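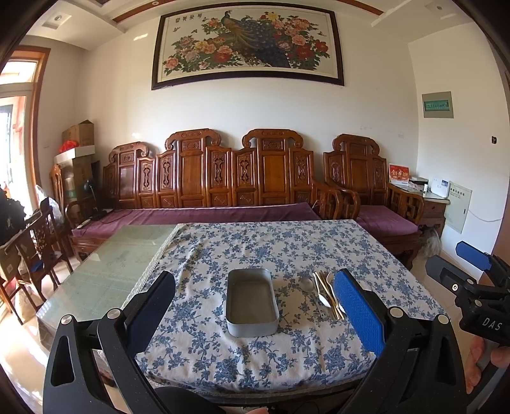
Mokus opens home recording service to small labs, starts with table chores

2018-11-08

Mokus is taking orders for a home recording service aimed at small robot labs. Went live this morning. You send a task list, they send people with hand-held grippers to a real house, you get the recordings back. No robot needed on your end until you're ready to train one.

Price is $535 for a half day, $795 for a full one. Both cover two operators and one home. Travel outside the Zarnora metro area is extra, and the rate for that wasn't on the order page when we looked.

The first catalog has 17 tasks, all of them done at a table. Spoon into tray, fork into tray, chopsticks into tray, tray cleared again, that kind of thing. Kitchen counter and laundry tasks are "on the list" according to Imogen Staniforth, who runs sales. She would not give a month.

"Everybody asks for laundry," Staniforth said on the phone. "We want the table stuff right first. Cutlery is thin, it slides, it ends up in a pile. If a customer can't learn from our cutlery they won't be happy with our towels either."

Operators hold a gripper by hand and work the jaws themselves. Cameras ride on the tool, so the view is from right behind the fingers. Mokus says it will record with whatever hand-held unit a customer already uses, if the customer ships it, or pick one from its own shelf.

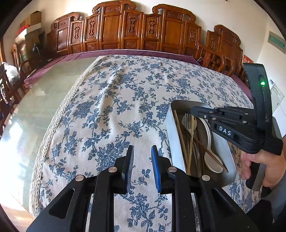

Two hand-held grippers at the table, one reaching over the cutlery tray.

The pitch is really the houses. Labs mostly record on a bench, plain top, same light all day. Mokus books living rooms and dining rooms with the furniture left in place and the owner's own cloth on the table. Patterned cloths cost nothing extra, and neither does glass. Customers can ask for a plain surface but Staniforth says only one has so far.

Jhun Estrella tried the service early for Dallis, a four-person shop that builds arms for care kitchens. He bought one full day in February and a half day after that.

His verdict, mostly good. Files came back fast. Task labels were clean. The second operator mattered more than he figured, two people at one table means a lot of reaching past each other and he wanted that in the data.

"Our old set was one guy, one tray, one gray table," Estrella said. "First time we put a flowered cloth down the arm went for a leaf. So that was the reason we called."

Complaints too. He got several takes where the spoon was held up but never put down before the recording stopped, and they counted toward the day. Mokus credited him a few hours later on. He'd also like more handle shapes. "A spoon is not a spoon. Ladles are a whole other problem, the bend in the handle, where you pinch it."

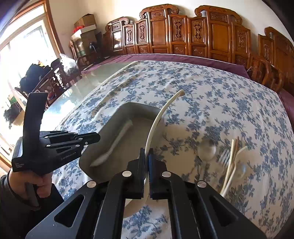 Staniforth says odd handles are coming in the next catalog update, and that short takes are now flagged before delivery and redone free of charge. Customers can also mail in their own utensils, up to one shoebox. They get mailed back. Postage is on the customer.

What you get: video from each gripper, jaw opening over time, tool position, a text label per take. What you don't get: any force readings. Estrella called that a gap, at least for soft food work. Mokus says it has no plans there right now.

Homeowners are paid a flat fee and sign a release. Faces and paperwork in view are blurred before anything ships. A homeowner can pull a recording within the first week, in which case the customer gets a new session at a differnt address. Nouhaila Kabbaj handles the home bookings and is looking for more addresses, especially places with big tables and heavy furniture. Apartments ok. Pets ok if they can stay in another room.

Competition is thin but not zero. Dehghan does something similar for warehouses and shelves, no homes. Valter Hägglund at Dehghan told us they looked at houses and passed, too much driving, too many cancellations. He didn't rule out coming back to it.

Orders are through the Mokus site. Sample set, a few takes from three of the table tasks, is a free download with an email address. Full days are booking faster then half days, Kabbaj says, and morning slots go first.

Reporting by Joana Prata. We'll update with the travel rate when Mokus posts it.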